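Section 6. Comparing Two Grippers on Your Oltamard Arms

Now the fun part! By this point both arms are bolted down, the controller is talking to them, and you've run the homing routine from Section 5. In this section you'll try two finger sets, the Lloyd and the Erkdale, on the same task and with the same settings, so that you can pick the one that suits your work. Set aside an afternoon. Most people want to keep going once they've seen the first few grasps.

Before you start

Check that the Stirov controller shows firmware 3 or later on its start page. Older versions save the grip force but not the finger gap, and you'll want both when you compare runs.

CAUTION: Press the stop button before you change fingers. The gripper can close under power even when the arm itself is parked.

Fitting the fingers

1. Park both arms and press stop.
2. Loosen the two screws at the base of each finger and slide it straight out.
3. Slide in the new finger until it clicks, then tighten the screws by hand. Don't use a power driver here, the threads are fine and easy to strip.
4. Release stop and choose Tools, then Finger Set, then the name of the set you just fitted.
5. Run Open/Close from the same menu. Watch both fingers all the way through and listen for scraping.

Note: Fit the same set on both arms. Mixed sets do work, and they're a great thing to play with later, but they make the results hard to read.

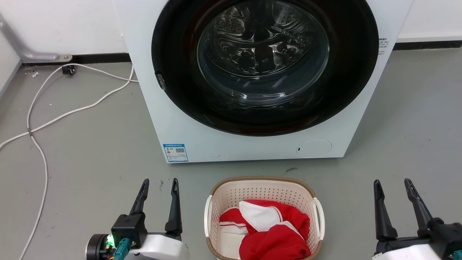
Cloth is the test we love most, and it's where finger sets really show their differences. A hard box will forgive almost any grip, while a shirt folds, slides and bunches up in a new shape every time you drop it. Start with a single garment bunched up in a basket, and stand the basket between the two grippers so that either arm can reach in from its own side. A red one with white stripes and panels is a lovely choice against a cream basket, and the stripes help you see in the head camera view how the fabric has turned. Leave the washer door closed for this round. Loading comes in Section 7.

Running the comparison

1. Set the grip force to 60 percent and the travel speed to Slow.
2. Start a new log and name it after the finger set.
3. Have the left arm pick up the garment, lift it clear of the rim, hold for 6 seconds and let go.
4. Repeat with the right arm.
5. Bunch the garment up again by hand, with the arms stopped, and go back to step 3. Keep going until the log fills up at 400 grasps, or stop earlier if one set is clearly ahead.
6. Change fingers and run the whole thing over.

CAUTION: Look over the floor before every run and move any loose cable out of the path of the base.

Reading the log

Open both logs side by side and sort by Slip. A grasp marked Partial means the fabric was lifted but began to slide during the hold. Lots of Partials on one arm only usually point to a finger that isn't fully seated, so go back to Fitting the fingers and check that side first.

If you find a setting that works beautifully on towels or knits, please send it in! The preset list in Appendix B started with a set of logs from Evdokia Zacharopoulos, and we add to it every March.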